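Break Room Walk-Through, Pamum Building, with comments
Sep 13, 2018
4 comments | 20 shares

Extinguisher: present, tagged in March. Pass.
Exit door: opens once the coat rack is moved. Move the coat rack.
Power strip: plugged into another power strip. Fail, with feeling.
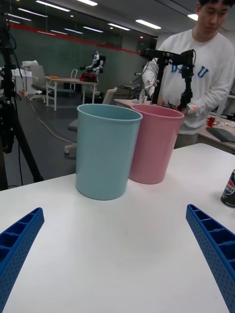 Nyarko side wants it noted that the second strip was there before they moved in, and that the coat rack is nobody's in particular.

Noted. It still fails.

Microwave: door latches, vent clear.

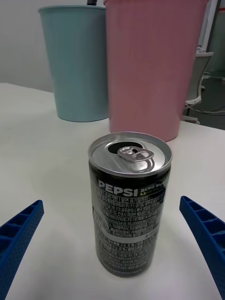 Spills near outlets are the next item, and the counter outlet has no cover. Fail. Open drinks stay off that counter, and a Pepsi can with the tab folded back counts as open, however little you plan to drink. Covers are on order from Katix.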